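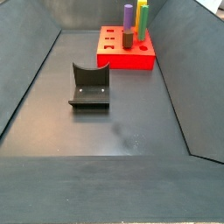

25 juillet 2019. Repris le tri du bac gris après le déjeuner, avec la balance et le carnet. Le lot Tolilitz était resté en vrac depuis février et je voulais au moins fixer la méthode avant de rouvrir les autres cartons. Le bloc rouge reste contre la paroi du fond, presque au contact de la paroi droite ; je m'en sers comme gabarit. Sa face supérieure porte à gauche un petit trou rectangulaire, deux fentes étroites au rang du milieu et une découpe en arche vers l'avant. L'arche est la plus pénible des empreintes : son contour passe pour un rectangle tant qu'on n'a pas repéré l'arrondi.

Règle adoptée : une pièce est acceptée si elle entre sans forcer et ressort par son propre poids quand on retourne le bloc. Toute pièce qui demande une pression du pouce part en reprise. Passé 82 pièces dans la séance, dont 4 en reprise et 3 au rebut (arêtes écrasées). Les reprises viennent toutes de la référence en arche. Un coup de papier abrasif grain 1000 sur le flanc suffit en principe, à condition de ne pas toucher à l'arrondi.

Le fond du bac est à nettoyer. Il reste une tache sombre côté droit, avec de la poussière et des points clairs autour. Essayer d'abord le chiffon microfibre, ensuite seulement le dégraissant Rulteck — la notice déconseille ce dernier sur les surfaces mates, sans préciser lesquelles.

Comparé sur catalogue le gabarit Beltar, plus léger, empreintes moins profondes. Écarté : une pièce posée de travers y tiendrait quand même et fausserait le contrôle. Le modèle Namboodiri a de meilleures cotes mais n'existe qu'en série complète.

Points ouverts : cote de l'arche à relever au pied à coulisse, étiquettes à refaire pour les boîtes de reprise, joint du couvercle à commander. Arrêté à 18 h, carnet à jour jusqu'à la dernière pièce du lot.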